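Nidley House Residents' Meeting – minutes
October 13, 2021, downstairs lounge, started late as usual

Present: most of the second floor, three from the first floor, Wiesława Pawłowska in the chair, and me with the notebook. Apologies from the Dudek end of the corridor, who were all on shift.

1. Last minutes
Read out, and I'd written "dryer" where I meant "drier" in one spot and the other way around in another. Fixed with a pen. Agreed.

2. Laundry room
The longest item, so get comfortable! The second washer is back in use after the Gutetik repair man came. He put in a new door seal and the bill was $299, which comes out of the house fund. Wiesława read out the balance before the bill, $3,628, and there was a small cheer, and then she read out what we still owe for the hallway paint ($762) and there was less of one.

Long talk about people leaving finished loads in the machines. Some of us wanted a rule that you can take out somebody else's clothes after ten minutes. Others (me included) don't love the idea of a neighbor handling their socks. We settled on up to 3 polite knocks and then the clothes go in the blue basket on top of the dryer, folded or not. I'm typing up a sign. Wiesława wants it in large print and without any smiley faces – noted, with regret.

The Rirnow powder that was bought in bulk is leaving white streaks on dark things. Suggestion from the first floor is to use half as much. We'll try that until January and talk again.

3. Closet space and the swap rail
The swap rail by the stairs is overflowing, mostly coats. Anything without a name tag by the end of the month goes to the thrift store. I asked if we could keep the gray raincoat because I have my eye on it, and I was told to put it on the list like everybody else. Fair enough.

Hangers: too many wire ones, please stop bringing them home from the cleaners.

4. Folding
This came out of item 2, because half the grumbling was about shirts coming up from the laundry in a ball. None of the rooms have a decent table, and the lounge table is usually covered in somebody's lunch.
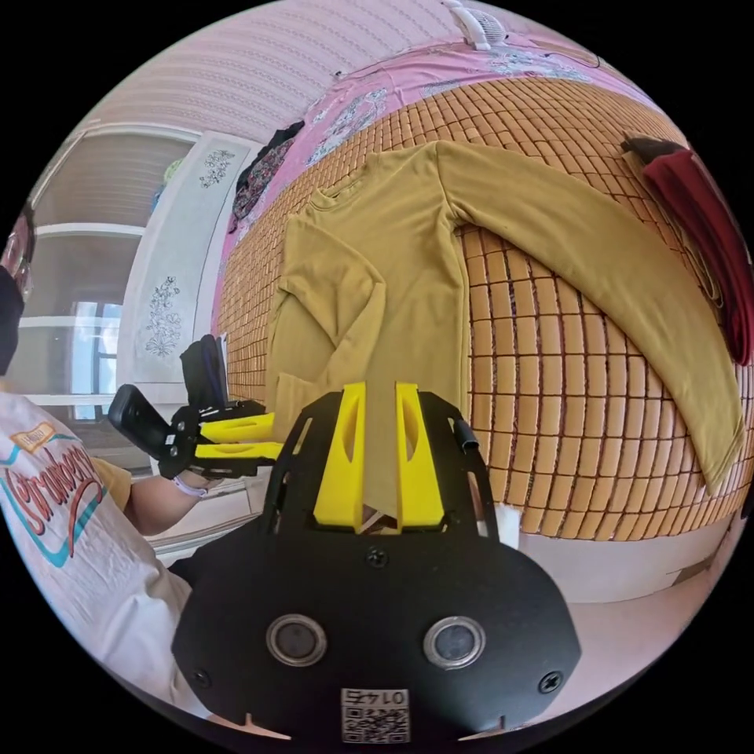
Folding on the bed got the most votes, and I'm all for it, as I've done mine that way for years. You want something flat and firm on top, because a soft comforter swallows the sleeves and you end up chasing them. A bamboo mat with the little tan tiles does nicely, and a long-sleeved shirt like the mustard-yellow one can be laid out flat on it before you start. After that it's sleeves in, sides in, and up from the bottom. There was a side argument about whether sleeves go straight down or across the back, and I have recorded it here only so that I can say I was on the side of across.

Wiesława asked who else would like a mat if we ordered a few together. Hands went up, I wrote the names on the back page, and I'll ask about prices.

5. Any other business
The hallway light outside the laundry is still flickering. Reported twice, will be reported again.

Whoever borrowed the iron, please bring it back, and the cord wrap too.

Next meeting in January, same room. I'm bringing the cookies this time.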